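Report on a Visit to the Kindstead Packing Hall, Lockwood

In January a group from the Stornimeo supply office visited the Kindstead packing hall at Lockwood. The purpose of the visit was to see how accessory boxes are made up and filled before dispatch, and to decide whether the same practice could be used at our own site. The group consisted of Athina Fragkou, Kai Kettler and Jayanthi Kotian. We were received at 9:30 a.m. by Theano Zervas, who manages the hall, and the tour lasted until shortly before noon.

The hall employs 26 people across two shifts. Boxes arrive flat from the supplier, Zaniteck, in bundles of 50, and are kept on pallets next to the receiving door. Ms. Zervas explained that bundles are opened only on the day they are needed, as board left out over a weekend tends to warp at the folds. We were shown a returned bundle where this had happened, and the tuck flaps no longer sat square.

Most of the morning was spent on the packing of power cables. The work is done on tables covered with green mats, which give the board some grip while it is being folded. The boxes are plain brown corrugated board with a handle hole in the lid flap and short flaps at the sides. A cable is wound into loose loops and laid on the floor of the box with its plug. Tight winding is discouraged at Lockwood - the hall had a number of complaints about kinked cables two years ago.

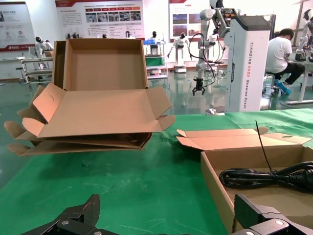

Fotini Tsoukalas, who trains new staff, then demonstrated the closing of the box. The side flaps are turned in first, the lid is brought over, and the front edge is pressed home with the flat of the hand. No tape is applied at this stage. Filled boxes are placed in outer cartons of 31, a figure set by the width of the delivery cages.

Mr. Kettler asked about damaged board. Any box with a torn handle hole is set aside and used for internal transfers between departments. The hall also checks the first 100 boxes of each new delivery for cracked folds, and keeps a written record at the supervisor's desk.

The group noted that the tables at Lockwood are higher than ours, and Ms. Kotian has been asked to obtain the measurements. Two sample boxes were brought back and may be seen in the supply office - please return them to the shelf after use. A second visit, to the receiving area only, is to be arranged with Ms. Zervas in the spring.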